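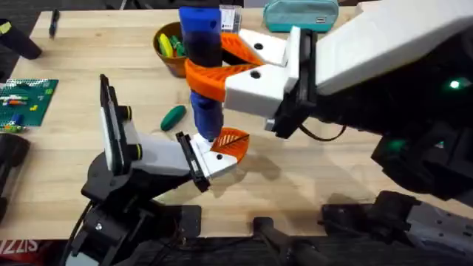
Ticket: Bimanual handover policy, left arm lets go too early
Project: Lunel
Site: Oltport lab
Opened by: Wendy Hebden
Assigned to: Cyril Ellwood
Opened: 3/7/18
Status: Open, waiting for second evaluation

Problem
After the last training, the policy fails often when the two arms hold the same object. The right gripper closes on the middle of the blue cylinder, the left fingertip supports it at the bottom, and this part looks correct. Then the left arm moves away before the right one has a firm grip. The object slides down or turns in the orange fingertips. With the January checkpoint I did not see this.

Steps to reproduce
Load the newest checkpoint on the Anau machine. Put the blue cylinder on the wood table between the arms and leave the other objects where they are (pencil case, pot, Lego baseplate). Start the policy from the home pose. I made 16 trials and 9 of them failed in the same way.

Comment, Cyril Ellwood
Thank you for the clear steps. Can you please check three things before we touch the training?
Is the time offset between the two arms still the one in the config file?
Are the fingertip screws tight on both sides?
Does it fail also when you replay a recorded demonstration, without the policy?

Comment, Wendy Hebden
I checked all of them. The offset is the same as in the file. One screw on the left fingertip was a little loose, I tightened it and repeated 3 trials, but the left arm still goes away too early. The replay of the demonstration works well every time I tried it. So I think the hardware is fine and the problem is in the policy or in the data.

Comment, Cyril Ellwood
I agree with you. I looked at the training set and found something. The new set has 500 demonstrations, and the Hsieh filter was applied to it. This filter removes the parts where the joints almost do not move - it was written for single-arm tasks. In our task the left arm must stay still and support the object while the right one closes. The filter cuts exactly this waiting time, so the policy never learns to wait. The January set was not filtered.

Comment, Wendy Hebden
This explains it, I think. I did not know the filter was on by default. I started a new training on the same demonstrations with the filter off, and all other settings stay the same so that we can compare.

Comment, Cyril Ellwood
Good. Please use the same start positions as in your first test, and write down for each failure which arm moved first. I will change the default for two-arm tasks after we have your numbers. Please do not delete the old checkpoint, I need it for the comparison table.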